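Rotthorpe center adds 1212 plain cubes to its block lending shelves

Last updated: January, 4:15 p.m.

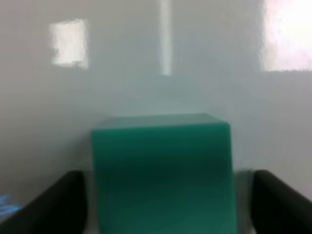

What is on loan

The Rotthorpe Learning Center has extended its block lending program with 1212 single-color cubes, sorted into 26 sets. The sets went onto the shelves this month and can be borrowed by schools, day care groups and families in the town.

The new stock brings the center's total to 3950 pieces. Until now the collection was made up mostly of mixed shapes: arches, planks, wedges and half rounds. Teachers had asked for cubes of one size that could be used for measuring, stacking and early number work, according to Thenmozhi Shenoy, who runs the lending desk.

"With mixed shapes you can build, but you cannot measure a table and get an answer that means anything," Shenoy said. "The unit has to stay the same."

The cubes were bought from Nilter, a supplier of classroom materials, under a purchase agreement signed last fall. They come in teal, yellow, red and gray. Each set holds one color only. Borrowers who want a pattern or sorting activity can take two or more sets on the same card.

Color and finish

Teal was the color most often chosen when the center put samples out for local teachers. Harish Nambiar, who teaches first grade and took part in the trial, said the darker blue sample was hard to tell apart from black in his classroom, which faces north and has little daylight in the winter. The teal could be picked out from across the room.

The center also tested how the colors held up to cleaning. Sample cubes were wiped 200 times with the mild soap solution used on all loan items – a little more than a year of normal use by the center's estimate. The red sample lost some color at the corners and was replaced with a different shade before the final order. The other three colors were accepted without changes.

Storage and returns

Sets are kept in the Thomas Room on the ground floor, on the low shelves along the inside wall. Each set goes out in a drawstring bag with a tag in the same color as the cubes. The older mixed sets stay in the rigid boxes on the upper shelves.

Returns are checked by weight. The desk scale is set to the full weight of a set, and a bag that reads low is opened and counted by hand. Shenoy said the method is faster than counting every bag but does not catch a cube of the wrong color, so staff also look inside before the bag goes back on the shelf.

The loan period is three weeks, with one renewal. There is no charge for a lost cube if the rest of the set is returned. A set with more than four cubes missing is taken out of use, and the remaining pieces are kept as spares for that color.

Catalog changes

The cubes are listed in the Trirar catalog under "Blocks, single unit." Mixed sets have been moved to "Blocks, assorted," and old bookmarks to the former block page no longer work. Reservations made before the change are still valid.

A short printed guide with measuring and sorting activities is available at the desk. Nambiar wrote the section on measuring. A second guide, on area and volume for grades three and four, is planned for the spring – the text is finished but the diagrams are still being drawn.

Contact the lending desk | © Rotthorpe Learning Center | Back to top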